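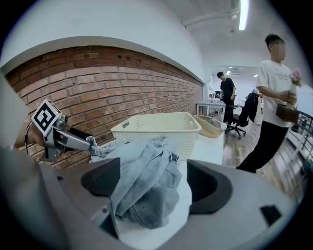

Stela Neagu
Everyone keeps telling me that how you fold your jeans matters. In thirds, in half and rolled, stood up like files in a drawer. I've been doing laundry for 14 years and I'm not convinced. Thread, I guess.

Stela Neagu
Started when my brother-in-law sent me a newsletter from a shop in Cokelbridge called Sandu. They sell a "denim folding course" – 4 short videos. I watched all of them so you don't have to. Most of the first one is a man talking about respect for cotton.

Stela Neagu
Their big claim is that a bad fold "breaks the fibers" and the jeans wear out early. OK. Mine go at the inner thigh and the back pocket corner, every pair. I don't fold them at the inner thigh. Explain that one to me.

Stela Neagu
So in March I split my jeans into two piles. One pile got the Sandu fold: leg over leg, tuck the crotch point in, thirds. The other pile came out of the basket and got shoved on the shelf any old way.

Stela Neagu
It's 30 May 2020 and I can't tell them apart. The shoved ones have more creases when I put them on. By the time I've walked to the bus stop those are gone. I will give them that much – the folded pile looks nicer if you leave the closet door open.

Stela Neagu
@ Amirhossein Tabrizi I know, I know, two piles in one closet proves nothing. But neither does a video with piano music.

Stela Neagu
The one part I'd keep: shake them out by the waistband before you do anything else. A pair that goes into the basket in a ball stays in a ball, and the pocket linings bunch up. Takes two seconds and you don't need a course for it.

Stela Neagu
Light-colored old denim is the easiest, by the way. Soft, flops wherever you want it. Stiff new dark ones fight you whatever method you use, and the videos only ever use soft ones. Funny, that.

Stela Neagu
Same for the special baskets. I don't see what a fancy one does that a white plastic one with holes in it doesn't. Air gets in, clothes come out.

Stela Neagu
If anyone has a pair that truly lasted longer thanks to folding, show me, with the date you bought them. Until then I'm shaking them out and putting them on the shelf.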